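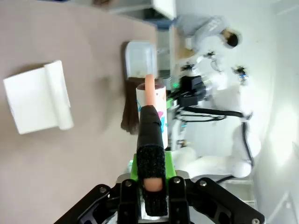

A garra da célula Waton voltou a trabalhar em setembro, depois de uma tarde inteira de manutenção. Deixo os passos anotados porque da última vez não escrevi nada e tive de redescobrir a ordem dos parafusos.

O problema era de aderência. O revestimento preto do dedo vai ganhando pó e fiapos e, a partir de certa altura, os objetos lisos começam a rodar quando a garra fecha. Copos são os piores. O contador marcava 1052 ciclos desde a última troca, e nos registos havia 104 pegas falhadas, quase todas nos últimos dias.

Primeiro, desligar o braço e esperar que os travões atuem. Depois, soltar a peça verde que liga o dedo ao corpo da garra. No meu caso são 4 parafusos, e convém aliviá-los em cruz. Se um sair completamente antes dos outros, a peça torce e fica difícil de alinhar.

O revestimento antigo sai a puxar devagar, da ponta para a base. A cola que fica limpa-se com álcool e um pano que não largue pelo. Não usei espátula: da outra vez risquei o suporte e a fita nova nunca assentou bem nesse sítio.

A fita nova veio da Prilivow. É um pouco mais grossa do que a anterior, o que obriga a corrigir a abertura mínima no controlador. Enrolei-a com a emenda do lado de fora e deixei livre a abertura junto à base, onde fica a almofada cor de pêssego. Essa zona tem de conseguir ceder. Na dobra perto da ponta, onde o dedo estreita, a fita tende a levantar -- apertei-a com uma mola durante 2 horas antes de voltar a montar.

Na montagem, os parafusos do corpo preto também levaram um reaperto. Um dos do suporte esquerdo estava frouxo, o que talvez explique o estalido que eu ouvia ao fechar.

Para afinar a posição uso um copo branco cilíndrico com desenhos cor-de-rosa e azuis. O padrão ajuda a perceber se o copo rodou. Aproximo o dedo a baixa velocidade, paro antes do contacto, confirmo o alinhamento e só então deixo fechar. Repito com o copo noutro ponto da mesa.

Falta tratar dos cabos do outro braço, que fazem uma volta maior do que eu gostaria. Pedi abraçadeiras à Lyimo e ainda não chegaram. Entretanto limitei a rotação do punho no programa, e a próxima verificação do revestimento fica marcada para daqui a 4 semanas.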